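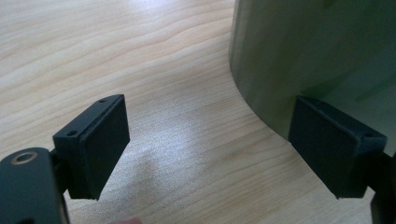
Perguntas frequentes — tampos de madeira clara

Última atualização: 25 de novembro de 2020

Reunimos nesta página as dúvidas que chegam com mais frequência à assistência da Clustel sobre mesas com tampo de madeira clara. As respostas valem para as linhas Skedton e Hollis, salvo indicação em contrário.

O veio do meu tampo é ondulado e tem faixas de tons diferentes. É defeito?

Não. Faixas creme e castanho-claras no mesmo tampo são normais na madeira clara, e o desenho muda de peça para peça. Não fazemos troca por diferença de veio. Se encomendar duas mesas para pôr lado a lado, indique isso nas observações do pedido e tentamos separar tampos parecidos.

Com a luz de frente, o centro da mesa parece esbranquiçado. Está manchado?

Na maior parte dos casos é reflexo. Uma luz forte sobre madeira clara apaga o veio naquela zona e deixa um brilho leitoso. Mude de lugar ou feche a cortina: se a zona clara mudar também, é luz. Se ficar sempre no mesmo sítio, com contorno definido, pode ser marca de calor ou de umidade, e nesse caso veja a pergunta sobre marcas brancas.

Como devo limpar o tampo no dia a dia?

Pano macio, bem torcido, com água morna e uma gota de detergente neutro. Passe no sentido do veio e seque logo a seguir com outro pano. Não use esfregão verde, lixívia, álcool nem produtos com amoníaco.

Posso deixar recipientes grandes em cima da mesa?

Pode, desde que a base esteja seca. Baldes, potes e caixas de plástico costumam prender umidade por baixo, e a marca só aparece quando se levanta o recipiente, dias depois. Ponha um feltro ou uma base de cortiça e mude o recipiente de lugar de vez em quando. Evite arrastar recipientes cheios.

A base de um recipiente deixou um anel branco. Sai?

Se for recente, costuma sair sozinho em 6 dias com a superfície seca e arejada. Se continuar lá, passe um pano com um pouco do óleo de manutenção, sem carregar, e espere até ao dia seguinte. Anéis escuros são outra coisa: a água já passou o acabamento e é preciso lixar e voltar a aplicar óleo.

Que óleo usar, e quantas vezes por ano?

Recomendamos o óleo incolor Drorketti, duas vezes por ano em uso normal. Aplique uma camada fina, deixe absorver e retire o excesso. Os panos com óleo devem ser abertos e secos ao ar livre antes de irem para o lixo — amontoados, podem aquecer e pegar fogo.

O tampo Hollis também leva óleo?

Não. O tampo Hollis é envernizado e só precisa de limpeza. O óleo fica à superfície e torna-a pegajosa.

A madeira vai mudar de cor?

Vai escurecer um pouco e puxar para o mel, sobretudo perto de janelas. Durante as primeiras semanas, não deixe objetos grandes sempre no mesmo ponto, ou ficará uma silhueta mais clara por baixo.

Posso usar a mesa como bancada para trabalhos manuais?

Sim, com proteção. Peças com arestas ásperas ou parafusos salientes riscam o acabamento, mesmo quando são leves. Uma manta de corte ou um cartão grosso resolve. Não fixe grampos diretamente na madeira.

Há peças de substituição?

Há tampos avulsos para a Skedton. A referência é composta pelo número 77 seguido do código de tamanho, que está na etiqueta por baixo da mesa. Para a Hollis, de momento, temos apenas pés e ferragens. O prazo de entrega é de 11 dias úteis.

Como peço assistência?

Pelo formulário de contato, assunto 51 (tampos e superfícies). Junte a referência da etiqueta e duas fotografias, uma de cima e outra com luz lateral.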